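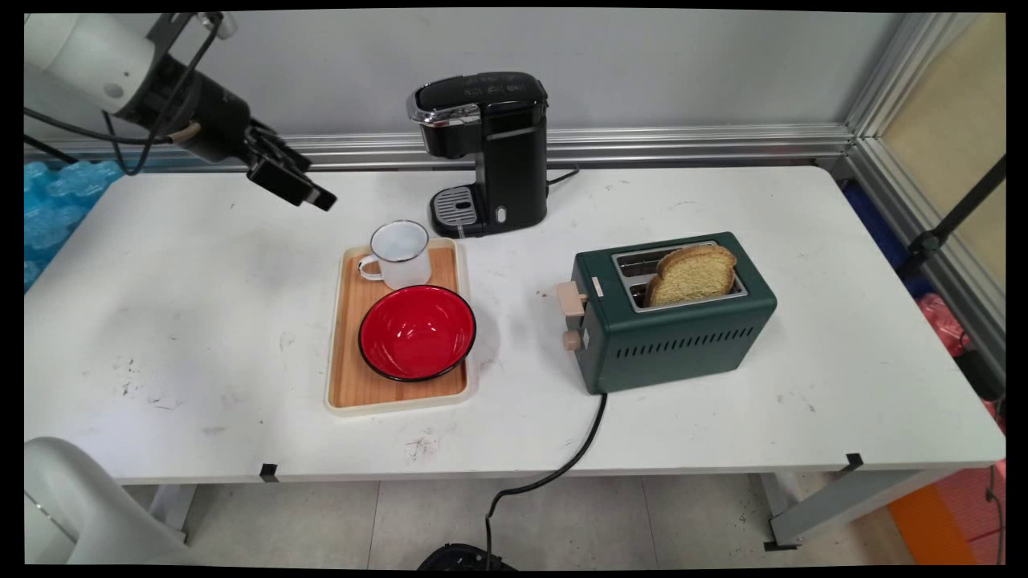
Keeping the breakfast bench under control

We've lived in this flat in Sidthorpe long enough for me to have strong feelings about crumbs. I wipe, I turn my back, and there they are again. So a few of you have asked for my breakfast corner routine and I'm finally typing it up (kettle's on, it's raining, why not).

Crumbs first. Unplug the toaster, let it go stone cold, then slide out the tray at the bottom if yours has one and tip it straight into the compost. I do mine every weekend. For the bits stuck up inside, a clean dry pastry brush is brilliant. Never a knife or a fork, and please don't rinse the thing under the tap! My aunt did that in 1992 colours-of-the-rainbow style, sparks and all, and we still hear the story every Christmas.
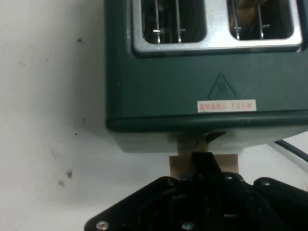
Two-slot toaster, one slice still in.

Shiny trim shows every fingerprint, so I go over it with a barely damp microfibre cloth and then a dry one. A drop of white vinegar on the cloth shifts greasy marks. Keep it off painted or matte finishes until you've tried a hidden spot.

Coffee machines want descaling more often than you'd think, especially with hard water. Check your manual, but mine takes 300 ml of white vinegar to the same of water, run through, then two goes of plain water. Do three if you can still smell it. The drip tray gets hot soapy water and an old toothbrush — the grate is where the brown gunk hides.

Enamel mugs: no steel wool, ever. For tea stains I make a paste of bicarb and water, leave it on for 5 minutes and rub with a soft sponge. Halina Sobczak from my old pottery class uses lemon juice and salt, which I found a bit slower.

Wooden trays hate a soaking. Wipe, dry standing on edge, and rub in a little food-safe mineral oil when the colour starts looking tired. I do ours in October and again in autumn.

Scuffs on a white tabletop usually come off with bicarb on a damp cloth. Go gently, small circles, and rinse well. If a mark won't budge after the second try I put a placemat over it and get on with my day.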